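Surface and Pattern in Small Interiors
Speaker notes, Fotby Design Forum
Speaker: Nazmiye Dönmez, Flumden Institute of Interiors
2025-11-01

Opening

Thank the Forum for the invitation and the hosts at Dağdelen Hall for the room. State the subject plainly: how patterned walls and floors behave when the space is small and the viewer stands close to them.

Mention that the talk draws on the Institute's survey of 127 compact interiors, completed in October. The full report runs to 61 pages. Printed copies are on the table by the door.

Scale of pattern

Large rooms forgive a busy wall. In a small one, the viewer reads each fleck separately. Terrazzo-style patterns are a useful case for study. They combine large shapes with very small ones, and the eye moves between the two.

Ask the audience to consider the ground color first. A white ground keeps the wall light even when the flecks are dark. Then consider the accent colors. Mustard yellow tends to come forward. Pale pink and light gray stay back.

Pause before the slide. Allow the audience a full minute with it before speaking.
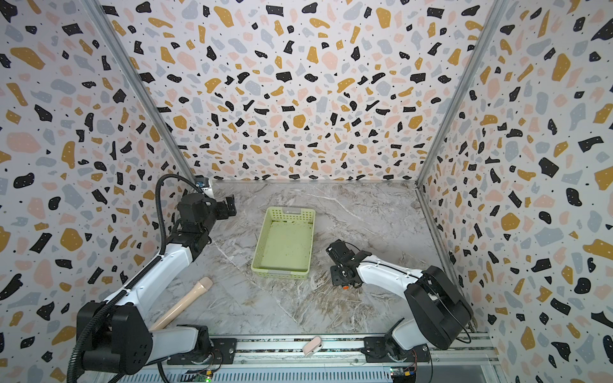

Slide 8. Terrazzo-style walls with a marble-patterned floor and a light green basket.

Two patterns meet on this slide. The walls carry separate flecks with tiny black dots between them. The floor carries streaks and veins in brown and white over gray. Point out that one pattern is scattered and the other flows, and that gray appears in both.

Draw attention to the corner posts. Plain silver aluminum gives the eye a line to rest on where one patterned wall meets the next. The Institute recommends a plain edge of this kind wherever a strong pattern turns a corner.

Then the basket. Light green does not occur among the wall colors, and the object reads clearly against the floor. Invite comments on whether a pink or yellow basket would hold its place as well. Take two or three answers and move on.

Everyday objects

Remind the audience that storage pieces are part of the color plan. Perforated sides let some of the floor pattern show through in many products, and this should be checked with a sample in place before ordering.

Refer to the Zundon housing study here if time allows. Residents there were asked to choose their own baskets and bins after the walls were finished. The responses are in the second appendix.

Questions

Expect a question on cleaning patterned floors. Refer it to the maintenance session in Room 924 after lunch.

Collect the comment cards before the audience leaves.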